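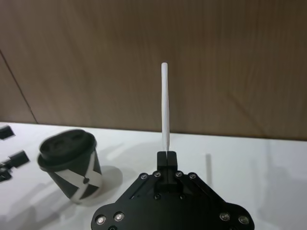

What is a progressed chart?
It is your birth chart moved forward one day for every year of your life, so the sky on your 18th day stands for the year you turned 18.

Simple to say, and a whole lot of fun to work with! That is why readers here will be glad to hear that Hülya Başaran is bringing her progressions course back in March, in the upstairs room at Bayram. She has kept her own notebook of charts for years now. The count stands at 1,669, and 432 of those have the progressed Moon worked out month by month (by hand, most of them).
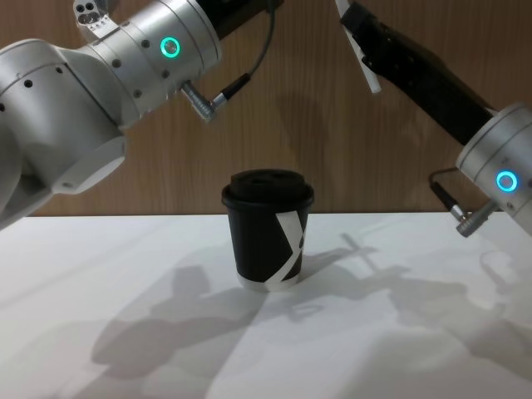
The Moon gets the first evening all to itself. It takes a little over 27 years to travel through the whole chart, and Başaran likes to begin with the moment it changes sign, when people so often move house, switch jobs or fall in love with something new. Bring your own birth time if you have it. A rough one will do for the first evening, and she is wonderfully patient with people who only know "before breakfast."

The course runs over 3 evenings, starting at 7 p.m. The second covers the progressed Sun, and the third is given over to the charts of saints and mystics, which was such a hit last time that people stayed talking on the stairs.

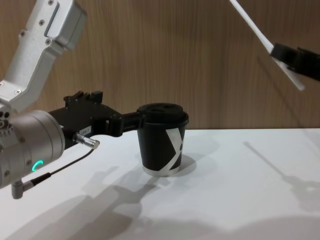

Teresa of Ávila is on the list again, along with Hildegard of Bingen, whose birth date is uncertain and whose chart should start a lively argument. There are 18 seats, and names are being taken at the Bayram front desk until the end of February.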